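New worktables in the Slanina Room

The Slanina Room has its new worktables. They came in March, and the mending group, the seed packers and the Thursday-style drop-in crowd who never sign up for anything can all use them again at the usual hours. The old tables had gone soft at the corners, and the tops were stained past the point where scrubbing helped.

The order came to $2,338, paid from the furnishings line and the proceeds of the winter book sale. Sosomier supplied the tables and took the old ones away at no charge. We also looked at a white-topped model from Vevov. It was cheaper, but most people who tried it out complained of glare under the ceiling lights, and Sandra Bunting asked for something with a pale wood look that would still show a dropped pin.

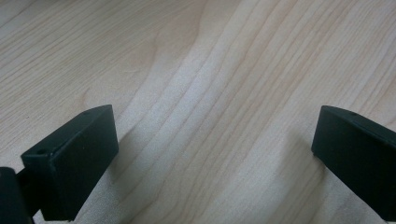

Pale wood and plenty of grain on the new tops.

Kristýna Procházka put the tables together over two evenings and has written up a care sheet, which is taped inside the supply cupboard door. The main points are these.

Wipe the top with a damp cloth after use and dry it with a second one. Wipe along the grain. Do not use the spray cleaner from the kitchen, or anything with bleach in it. A small amount of dish soap in warm water is enough for glue and tea.

Put a cutting mat down before using a craft knife or rotary cutter. There are 10 mats on the shelf under the window. Hot glue guns and irons go on the Skonano heat pads, never straight on the table.

Cups need a coaster. If you find a ring or a scratch, write it in the room book with the date so we can keep track of it. Please do not try to sand it out.
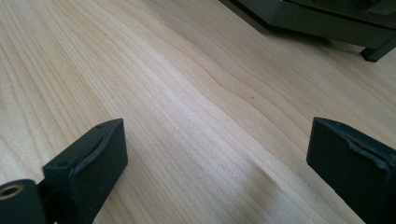
The grain bends into a wave on this stretch of tabletop.

Several people have asked whether they can clamp things to the edge. Yes, as long as there is a scrap of felt or cardboard under each jaw of the clamp. The sewing machine clamps already have felt glued on. Lift the tables when you move them, with one person at each end. Dragging them loosens the legs.

The room can be booked through March 31 on the sheet outside Room 203. After that, bookings move to the front desk. Groups that already have a standing slot will keep it and do not need to sign up again.

Two of the old folding chairs are also due to be replaced. If you have a comment on the chairs, leave a note for Sandra at the front desk.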